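Station Care Technician (part time, could grow)
Dirkden, Abera workshop
Posted May 29, 2026
Reports to: Zinash Tamiru, hardware lead
Hours: 3 mornings a week to begin with, more if you want them and we get on
Start: July, with some give on either side

Hello, and thank you for stopping to read this. We are looking for a patient person with good hands to look after Station 4, which is the busiest of our recording tables and the one that wears things out fastest. If you like small screws, clean cables and the feeling of a mechanism that closes evenly after a week of closing badly, please keep reading, because this job may suit you very well, even if you have never worked near a robot in your life.

A little about the place. Dirkden is a small company, and the project you would be joining is called Virodano. Our operators sit at a table with a gripper in each hand and do ordinary household things with them, opening and closing, picking up, putting back, over and over. Those recordings are later used to train robot arms that carry the same kind of fingers. When a gripper is loose or a pad is worn unevenly, the operator works around it without thinking (people are wonderful at that) and the recording comes out subtly wrong. So the care of the grippers matters a good deal more than you might guess from the size of the parts.

Until now Kiros Yimer has looked after the station in between his other work. He has done it kindly and well, but he is moving over to the arm side of the project this summer and would like, in his words, to hand it to somebody who will love it. He will overlap with you for your first stretch, so you won't be left alone with a drawer of unlabeled springs.

What the job is, day to day

You would come in before the operators and go over the pair of grippers while the table is quiet. Open and close each one by hand. Feel for grit in the linkage. Look at the screws, check the cable where it leaves the base, wipe down the fingers, then plug in and make sure both sides report the same opening when they are physically open the same amount. If they don't, you find out why before anyone starts recording. Most mornings this is calm work. Some mornings you will be on the floor under the table with a flashlight, and we would like you to be a cheerful person about that too.
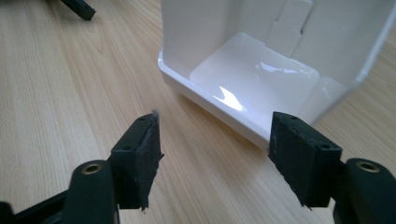

Pads are the largest single part of the work, and we may as well be frank that they can be fiddly. Foam gives the fingers a soft, forgiving hold, and foam also wears. You will get to know the stages: first the edges lose their crispness, then they turn ragged and loose fibers stick out at the corners, as they do on this pair, and somewhere after that the pad starts to peel or bunch up under load. We change both sides together, always, so that the hold stays even. The old pad comes off, the face of the finger gets cleaned back to bare plastic, the new pad is cut to the template and pressed on square, and the gripper rests until the adhesive has had its time. Rekha Chauhan, who has cut more of these than anyone here, will teach you how to hold the blade so the edge comes out straight. It took her a while to work that out and she is generous about sharing it.

Next come the linkages. The arms turn in metal-ringed bushings, and what you are listening and feeling for is play, that tiny sideways click that wasn't there last week. Our rule is simple enough: if you can feel it, write it down, and if you can feel it twice, take the gripper off the table and fit the spare. Please don't oil anything to make it quiet. Oil finds its way onto the pads, and from there onto whatever the operators pick up.

Fastening screws on the fingers are small and go into plastic, so they want a light hand. We use a preset driver and we would ask you to use it every time, including on the days when you are sure you can feel the right tightness with your fingertips. (Kiros was sure too. Ask him about it.) 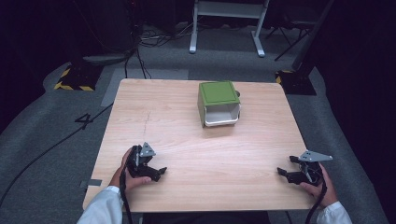
You will also be the person who puts the station back to its starting layout at the end of a session. Every task in Virodano has a sheet that says what goes on the table, where it stands and which way it faces, and the grippers have a resting position as well. There are 132 of these sheets at the moment. You are not expected to memorize any of them, and I would gently worry about you if you tried, but you will need to be the sort of person who follows a sheet all the way to the bottom and who speaks up when the sheet is unclear. Eldana Teshome writes them and she honors every correction, with real thanks.

Cables deserve a paragraph of their own. Each gripper has one, and a cable that tugs at an operator's wrist will be noticed in the first few minutes and resented for the rest of the morning. We like enough slack that a person can reach the far side of the table with either hand, with no loop hanging where a knee or a chair can catch it. You will re-dress the cables whenever the task changes, check the strain relief at the base, and keep a spare of each length coiled, tied and tested. A spare that has not been tested doesn't count as a spare. That one is written on the cabinet door, and I am afraid I am the one who wrote it.

Then there is the logbook. We keep it on paper at the station, one page per working day, and it is copied into the shared record on Fridays. You write what you found, what you did, which part went in and which came out, and your initials. A short entry is perfectly fine. "Left closes slow, cleaned, still slow, swapped" is an excellent entry. What we can't use is "checked, OK" written down the page in the same pen for a whole week, and we would rather you told us you ran out of time.
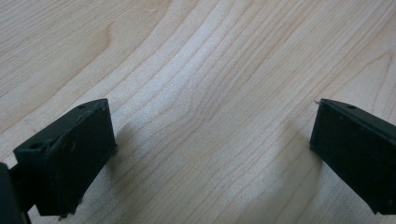 Calibration is done after any swap and at the start of each week. You zero both grippers fully closed, open them against the gauge block, read the number, close them, and repeat until the readings settle. It takes patience and it can't be hurried, especially when an operator is standing beside you with a coffee, being nice about it. You have our full backing to say "not yet." Bezawit Bogale, who schedules the operators, builds the morning with your checks in mind, and she will move a session before she asks you to skip a step.

Who might enjoy this

We have thought quite a lot about who does well here, and it isn't any one background. Sewing machine repair would be a lovely place to come from. So would bicycles, cameras, dental equipment, musical instruments, or years of keeping a print shop's folding machine alive. You need steady hands, decent close-up eyesight (with glasses is completely fine), and the habit of putting a tool back where it lives. You should be comfortable sitting at a bench for a good part of the morning and getting down to floor level now and then. If floor work is difficult for you, tell us, and we will share that part out differently.

You do need to be able to read and write everyday English for the logbook. You don't need to program. If you are curious about that side, there are people here who will happily show you more than you asked for.

What we offer

The pay is hourly, and we will tell you the rate in our first reply to you, before you spend an afternoon meeting us. Training is paid at the same rate as everything else. You get your own bench with a proper lamp, your own set of drivers that other people have to ask to borrow, and a say in what we buy. Lunch is on the long table upstairs, and you are welcome to stay for it even though your hours end before it starts. The 86 bus stops across the road, and there is a covered place for bicycles beside the loading door.

How to apply

Please write to Zinash Tamiru at the Dirkden workshop, Burnuditz Building, Abera, or leave a letter at the front desk, which is open on weekday mornings. A page is plenty. Tell us about something you have looked after for a long time and what used to go wrong with it. A list of past jobs is useful as well, but we will read the other part first.

If it sounds like a match, we will ask you in for a visit of 2 hours. You will meet Kiros and Rekha, change a pad on a practice gripper with one of them sitting next to you, and have time to ask us whatever you like. We pay for the visit. It is not a test of speed, and you can take the pad off and start over as often as you please.

We answer every letter. If you have a question before you write properly, call the front desk and ask for Zinash, and if she is under a table she will call you back the same day.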